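jirusness – a word list of lost-property notices

3 min read

Jirusness is a plain-text collection of nearly 600 lost-and-found notices, typed up from corkboards, shop windows and one very angry bus shelter. Abla Rawashdeh did most of the typing. Bram Brouwer did the arguing about commas.

Each line holds one notice, its category and the town it came from. Umbrellas and single gloves make up far more of the file than is healthy. Eyewear comes next.
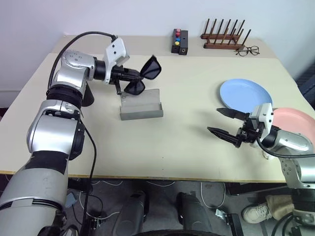

Category `eyewear`: dark sunglasses.

Spelling is kept as found. If someone lost a "perscription" pair, so did we. Phone numbers and names are blanked out, except for cats.

## Files

- `notices.tsv` – the lot
- `towns.tsv` – Hastum and Nogueira, for now
- `rejects.tsv` – 14 notices we couldn't read, kept out of spite

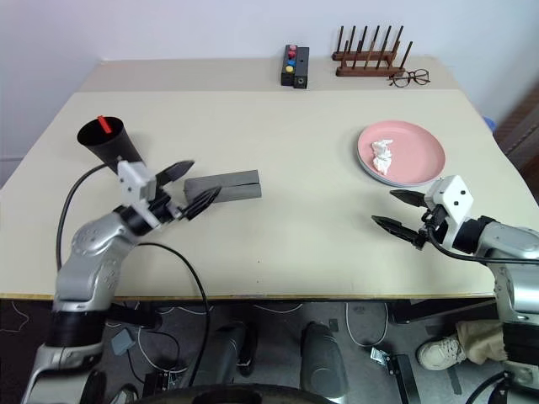
Notices in two languages appear twice, once in each, under the same ID. Don't count them as two lost wallets. Bram did, and a chart had to be taken down.

## Known problems

The `reward` column mixes money, cake and "my thanks". Sorting it is your business.

## Getting it

Clone from Gitside. Fixes are welcome, comma fixes less so. Last updated 5 June 2025.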